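关于我们

Tilance 是一家做机器人操作规范和数据采集规范的小公司。我们不制造机器人，也不销售机器人。我们的工作是帮助别的团队把“怎样安全地做、怎样一致地做、怎样记录下来”写成文字，然后到现场去，看这些文字是不是真的可以执行。

公司的创始成员来自不同的国家，中文不是我们所有人的母语。本页由其中一位成员直接用中文撰写，没有经过翻译。如果有的句子读起来稍微生硬，请您谅解。我们写规范的时候也是这样的习惯：宁可句子简单一点，也要让第一次读的人明白。

我们从哪里开始

最早的时候，我们是 Dorken 自动化培训学校里面的一个教学小组，负责编写夹爪操作课程的练习手册。当时的手册只有 8 页，大部分内容是“注意安全”“轻拿轻放”这样的话。学生读完以后问我们：轻是多轻？放在哪里算放好？杯子倒了，这一次还算不算？我们回答不出来，于是开始一条一条地改写。

手册改到第三版，有外面的团队来借用。再后来，借用的团队比学校里的班级还多，我们就从学校独立出来，成立了 Tilance。和 Dorken 的合作现在仍然继续，他们每个学期的新学员都使用我们的入门规范，也把读不懂的地方标出来寄给我们。

我们现在做什么

目前的工作分成两个项目。

Zacharias 是面向手持夹爪采集的操作规范。它规定操作者在开始之前检查什么，动作进行中遵守什么，结束之后填写什么。现行版本一共有 938 个条目，其中有许多条目只适用于某一类物体，所以一位操作者在一天的工作里需要记住的部分并不多。

Dilano 是面向现场审核的检查表。审核员拿着它到采集地点，对照台面、线缆、工具和记录本逐项查看。到目前为止，我们用 Dilano 完成了 667 次现场审核，地点有实验室，有教室，也有普通的住房。

这两份文件是分开写的，由不同的人维护。我们认为写规则的人不应该同时给自己的规则打分。这一点在内部有过争论，现在还有同事觉得这样太慢，但我们决定继续这样做。

我们的基本做法

每一条规范必须能够被观察。“小心操作”不能被观察，所以不写。“两个指垫都接触物体以后，再开始提起”可以被观察，所以可以写。如果一条规则在现场没有办法判断是或者否，审核员有权把它退回给编写者，并且要附上当时的情况。

规则要说明适用的范围。对硬的物体正确的夹持方式，对纸做的、布做的物体可能不合适。我们曾经把一条关于金属零件的规则直接用到软包装上，结果操作者完全照做，包装却压坏了。错误在我们，不在操作者。从那以后，每一条夹持规则的后面都写上物体的类别，没有写类别的规则视为无效。

失败也要记录。掉落、滑动、夹偏，这些都要按原样写进记录，不允许删除以后重新做一次当作第一次。我们理解这样做对操作者有压力，所以规范中同时写明：失败的次数不作为个人考核的依据。和我们合作的团队在签约的时候需要接受这一条，不接受的话，我们很遗憾不能继续。

台面上的物品不需要全部清空。真实的桌子上总是有别的东西，机器人以后也要在这样的桌子上工作。我们要求的是：被操作的物体与夹爪的活动范围之间，没有会被勾住的线缆；通电的设备放在操作者知道的位置；盛有液体的容器要先移开。其他物品可以留在原处，但要在开始之前拍照登记。

关于手持夹爪，有几条我们常常被问到，在这里一并写出。指垫在每次开工之前要查看表面，有裂口或者脱胶就更换，左右两边一起更换，不单独换一边。关节和连杆处不可以放手指，交接工具的时候只握手柄。两位操作者或者两只夹爪在同一张台面上工作时，先约定谁先进入中间的区域，后进入的一方要等对方退出，口头确认以后再移动。

纸杯是入门练习的标准物体。它便宜，容易买到，而且对力量很敏感，夹得过紧马上看得出来。

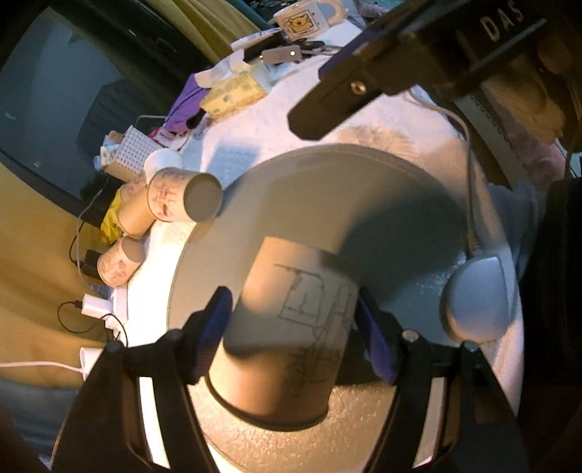 我们把纸杯练习分为正放、倒放和倾斜三种姿态，每种姿态单独登记，不混在一起计算。倾斜的时候，要写下杯底大致朝哪个方向；杯身上有图案的，也要注明，方便以后查找同一只杯子。新操作者完成 1000 次有登记的夹持以后，才可以进入下一类物体。有的学员觉得这个数目太多。我们的经验是，人在前面一部分练习里学的是动作，在后面的部分里学的是怎样保持记录不走样，而后者常常更难。

规范怎样修改

任何使用者都可以提出修改意见，不需要是合作单位。意见请写明三件事：条目的编号，您在现场遇到的情况，您希望它怎样写。只写“这条不合理”的意见我们也会读，但是很难处理。

收到的意见由编写组每个月集中讨论一次。接受的写进下一版，不接受的要给出书面的理由，理由和意见一起公开。新版本在每年 October（十月）发布，其他时间只改正错字和会造成危险的错误。旧版本一直保留，可以查阅，因为有些团队的记录是按照旧版本做的，他们需要知道当时的要求是什么。

我们不做的事

我们不给产品颁发证书，也不为某一个牌子的夹爪或者传感器做推荐。审核报告属于被审核的团队，没有他们的同意，我们不对外引用里面的内容。我们也不收取器材厂家的赞助，借来测试的工具在测试结束以后全部归还。

如果您想和我们合作

学校和非营利的研究小组可以免费使用 Zacharias 的全文，只要保留版本号。企业使用需要签一份简单的协议，费用按照采集地点的数量计算，和人数没有关系。现场审核需要提前预约，一次审核通常占用一个白天，审核员到达以后先旁观，不打断工作，下午四点以后再和团队一起逐条讨论。

我们也欢迎愿意做审核员的朋友。您不一定要懂得编程，但是要有耐心，能够把看到的事情和自己的猜想分开来写。中文、英文或者其他语言都可以，写得慢一点没有关系。来信请先介绍您自己做过的一项具体工作，并附上一页您写的操作说明，题目不限。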